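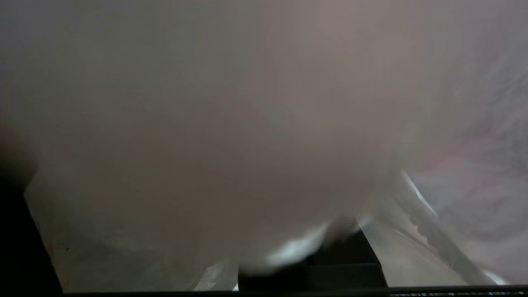
Zelberg, the clothing retailer, has confirmed that its autumn range of T-shirts and jersey tops will go on sale in September, both online and in its shops. The range comprises 70 styles, of which 13 are new graphic designs by the Živković studio. Prices will be held at last season's level. The company has also reviewed how its garments are packed. Thin, translucent plastic without any printing, of the kind that creases as soon as it is handled, will be withdrawn from all online orders and replaced with paper sleeves. The change was announced on August 4, 2025 and applies to every size and colour in the range.

"Customers have asked us for less packaging and for clearer sizing, and we have acted on both requests," said Sum-yee Peng, head of womenswear. New size labels will be sewn into the side seam of each top, and the printed neck label will no longer be used.

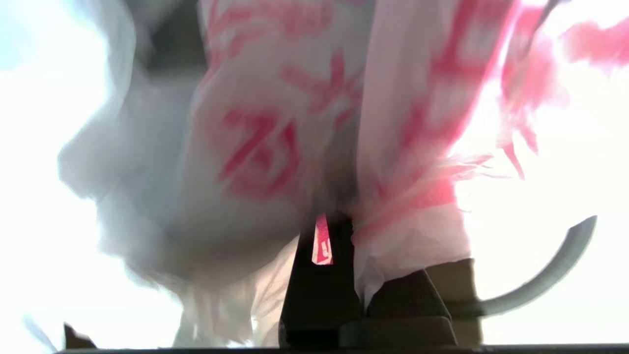

Delivery and returns

Orders will be sent from the Trovum warehouse. Standard delivery will be free of charge, as will returns made within the stated period. Nearly 3000 account holders who registered an interest in the range will be given early access by email. Gift cards may be used in full or in part payment.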